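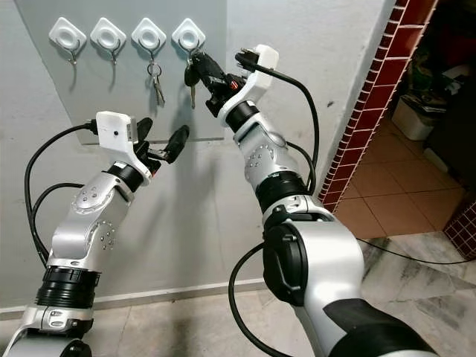
Fig. 1 — Deux clés sur leur anneau, pendues à un crochet mural.

La clé chez la voisine
Enquête sur les doubles de clés à Gillau

Rapport de projet, licence de sociologie, deuxième année
Raelene Bright et Delwyn Paewai

1. D'où vient le sujet

Le point de départ est une porte claquée. En novembre, Raelene s'est retrouvée en chaussettes sur le palier de la résidence Kasuria, la poubelle à la main et les clés à l'intérieur. Le monsieur du rez-de-chaussée lui a demandé, très étonné : « Mais vous n'avez donné de double à personne ? » Non, à personne. Il en gardait lui-même cinq, dans une boîte à biscuits, et il nous a raconté l'histoire de chacune pendant que le serrurier travaillait. On est rentrés de là avec un sujet, et franchement ravis de laisser tomber notre premier projet sur les abribus !

La question tient en une ligne : à qui confie-t-on le double de sa clé, et qu'est-ce que cela engage ? On s'attendait à parler de sécurité. On a surtout entendu parler de chats, de chaudières, de brouilles entre belles-sœurs et de plantes mortes en août.

2. Le terrain

Gillau compte 900 habitants et 442 logements, répartis entre le bourg, la résidence Kasuria (construite à l'entrée du village, du côté de la gare) et le hameau de Plovar, de l'autre côté de la rivière. Le choix s'est fait pour des raisons pratiques, Delwyn y loge toute l'année et le train de 8 h 10 s'y arrête, mais le village s'est révélé formidable pour notre question. Dans le bourg, les maisons se touchent et beaucoup de familles se connaissent depuis longtemps. À Kasuria, les locataires changent souvent. À Plovar, les fermes sont éloignées les unes des autres, et la voisine la plus proche peut se trouver au bout d'un chemin d'un kilomètre.

Il n'y a plus de serrurier sur place. La reproduction de clés se fait à l'épicerie Ateş, sur une machine installée au fond du magasin, entre les piles et les lacets. Mme Ateş a accepté de nous recevoir plusieurs fois, le matin avant l'ouverture, et une bonne partie de ce que nous savons sur la circulation des doubles vient d'elle.

3. Méthode

Nous avons déposé 200 questionnaires dans les boîtes aux lettres, avec une urne à l'épicerie pour le retour. Le questionnaire tenait sur une feuille recto verso. La première version, testée sur nos camarades de TD, demandait « Avez-vous confiance en vos voisins ? » et tout le monde répondait oui sans réfléchir. Notre enseignante nous a conseillé de poser des questions sur des faits : où se trouve le double en ce moment, quand a-t-il servi pour la dernière fois, qui est allé le chercher. Les réponses sont devenues beaucoup plus riches, et souvent plus longues que la place prévue. Certaines personnes ont continué dans la marge, puis au dos d'une enveloppe.

Nous avons ensuite mené 13 entretiens, d'une heure en moyenne, presque toujours dans la cuisine. Raelene posait les questions et Delwyn prenait les notes, puis on échangeait à mi-parcours. Nous demandions à la fin de l'entretien si la personne voulait bien nous montrer l'endroit où elle rangeait les clés des autres. C'est de loin la meilleure idée de notre guide d'entretien, et elle nous est venue par hasard, quand une dame s'est levée d'elle-même pour ouvrir le tiroir.

Tous les prénoms des personnes interrogées ont été changés. Nous avons aussi renoncé à publier la carte des doubles que nous avions dessinée : on comprendra qu'un document indiquant chez qui se trouvent les clés de tout un village n'a pas sa place en annexe.

4. Ce que nous avons trouvé

4.1 On ne donne pas sa clé à la personne qu'on préfère

C'est le résultat qui nous a le plus surpris. Nous pensions que le double irait à l'ami intime. Or plusieurs personnes nous ont expliqué le contraire. Solange, du bourg, voit sa meilleure amie tous les jours et ne lui a jamais laissé de clé : « Elle entrerait. » Son double est chez un voisin à qui elle parle peu, qu'elle trouve un peu raide, et dont elle est certaine qu'il n'ouvrirait jamais la porte sans une bonne raison.

La qualité recherchée est donc une forme de réserve. On veut quelqu'un de présent, qui se lève tôt ou se couche tard, et qui ne s'intéresse pas trop à l'état du salon. Les retraités du bourg cumulent ces avantages et se retrouvent dépositaires d'un nombre de clés impressionnant. Le monsieur à la boîte à biscuits n'est pas du tout un cas isolé.

4.2 Le double part pour un service et reste pour autre chose

Presque tous les récits commencent par une occasion précise : une semaine de vacances, une livraison, un chauffagiste qui doit passer entre midi et deux. La clé est confiée « pour cette fois ». Puis on oublie de la reprendre, ou on n'ose pas. La réclamer au retour serait vexant, nous dit Bernard, qui a laissé la sienne chez ses voisins l'été où sa fille est née. Sa fille passe le bac en juin !

À l'inverse, rendre une clé qu'on ne vous a pas demandée est un geste très fort. Deux familles de Plovar se sont fâchées pour une histoire de clôture. Les clés ont été déposées dans la boîte aux lettres, sans un mot, chacune dans une enveloppe. Quand les relations se sont réchauffées, elles sont reparties dans l'autre sens, toujours sans un mot, posées à côté d'une tarte. Nous avons adoré cet entretien.

4.3 L'étiquette, le ruban, le nœud

Comment reconnaître la bonne clé parmi toutes celles qu'on garde ? Les étiquettes avec un nom de famille sont rares, par prudence. On utilise des codes. Une dame attache à chaque anneau un brin de laine de la couleur des volets de la maison. Un couple a donné aux clés les noms des chiens : Filou, Princesse, Gros. Le système fonctionne encore pour Gros, mort depuis longtemps, dont les maîtres habitent toujours au même endroit.

Le rangement en dit long, lui aussi. Certaines clés sont accrochées dans l'entrée avec celles de la famille, à portée de main. D'autres vont dans un tiroir de la cuisine, un vase, une poche de manteau d'hiver. Nous avons tenté un classement, du plus visible au plus caché, en pensant qu'il suivrait le degré de proximité entre voisins. Le lien n'est pas net. Les gens qui ont été cambriolés, même il y a vingt ans, cachent tout, y compris les clés de personnes qu'ils adorent.

4.4 Kasuria, un cas à part

À la résidence, la moitié des réponses que nous avons reçues disent « personne » à la question du double. Les locataires restent peu de temps et le bailleur facture cher la reproduction de la clé de l'immeuble. Nous avons d'abord écrit dans nos notes que le lien de voisinage y était faible. Les entretiens nous ont obligés à revoir cette phrase. On s'y arrange autrement, par exemple avec une clé glissée sur le compteur d'eau le temps d'un week-end, ou un message envoyé à tout le palier, et il y a toujours quelqu'un pour réceptionner un colis. Yanis, étudiant infirmier, descend le linge d'une voisine deux fois par semaine et n'a jamais eu sa clé : elle lui ouvre, ils boivent un café, il remonte.

4.5 Le regard de l'épicerie

Mme Ateş voit passer les demandes et devine beaucoup de choses. Un double en septembre, c'est un enfant qui entre au collège et rentrera seul. Deux d'un coup au printemps, on loue une chambre. Les gens se justifient devant la machine alors qu'elle ne leur pose aucune question, et elle y voit une sorte de pudeur. Elle met de côté les clés ratées dans un bocal. Un client les lui réclame de temps en temps pour en faire des carillons de jardin, et on peut en entendre un rue du Lavoir dès qu'il y a du vent.

5. Discussion

Nos lectures sur le don nous ont beaucoup aidés à relire ces récits. Une clé confiée appelle quelque chose en retour, et ce retour prend des formes variées : des œufs, un coup de main pour une déclaration d'impôts, ou une autre clé. Les échanges croisés (chacun a le double de l'autre) paraissent les plus stables. Quand la circulation va dans un seul sens, la personne dépositaire exprime parfois une fatigue. Josette, qui garde les clés de toute sa rue, n'a pas pris de vacances en août depuis des années et le dit sans se plaindre, mais elle le dit deux fois.

Il faudrait creuser la question du genre. Dans nos entretiens, les femmes vont chercher et rapporter les clés, les hommes parlent volontiers de la serrure. Notre groupe est trop petit pour en tirer quoi que ce soit de solide, et nous nous en sommes rendu compte trop tard pour ajouter une question.

6. Limites

Les personnes qui ne confient leur clé à personne ont sans doute moins envie de remplir une feuille sur le sujet. L'urne placée à l'épicerie favorise aussi les clients de l'épicerie, et Plovar est mal représenté parmi les questionnaires, malgré deux tournées à vélo. Enfin, Delwyn connaissait déjà certaines personnes interrogées. Cela a ouvert des portes et en a peut-être laissé d'autres fermées : deux habitants ont préféré parler à Raelene seule.

7. Ce que nous ferions autrement

On commencerait par les entretiens ! Le questionnaire aurait été bien meilleur si nous avions su, en l'écrivant, que la restitution d'une clé comptait autant que le dépôt. On prévoirait plus de temps pour la transcription, qui nous a pris quelque trois soirées par entretien au début, et on garderait le tutoiement pour plus tard. On reviendrait aussi en plein été, quand les clés circulent le plus.

8. Remerciements

Merci à Mme Ateş pour l'urne, les matinées et le thé, aux habitants de Gillau, de Plovar et de Kasuria pour leurs tiroirs grands ouverts, et à notre groupe de TD pour les relectures. Raelene a maintenant un double au rez-de-chaussée, dans la boîte à biscuits, avec un bout de ficelle verte.

Annexes : guide d'entretien ; questionnaire, version finale ; formulaire de consentement.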